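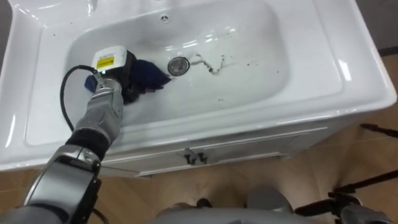 Sink wiping: the planner half
Project report, 8 Jan 2019

My part of the project was the wiping planner, which we named Mustureck after a typo in the first commit that stuck. It takes a patch of surface from the head camera, works out where the dirty bits are, and hands the left arm a path to drag a cloth along. Easy on a benchtop! A basin is another story, as every wall curves and the glaze is so shiny that the overhead lights come back as big white blobs.

Those blobs cost me most of my first month. The depth points drop out wherever there's glare, so my early surface fit had holes in it and the path would happily jump across them. I ended up fitting a smooth bowl shape to whatever points survived (Sárközi, our fitting module, does this part) and planning on the fitted bowl. The drain and the overflow get masked out by colour and shape before any dirt detection runs, otherwise the robot thinks the drain is the filthiest thing it's ever seen.

Grime detection is just a threshold against the local white, and it's fine on dark streaks. Pale soap scum it misses completely, and I haven't fixed that.

For contact I started with pure position control and hated it. Now the arm follows the path at 80 mm/s and a little force loop running at 600 Hz nudges the gripper in or out along the surface normal. I had the sign of that nudge backwards for 2 days (sorry, lab neighbours, for the noise).

Still on my list for February: replanning when the cloth bunches up under the fingers, and moving the 11 tuning values out of the code and into a proper config file.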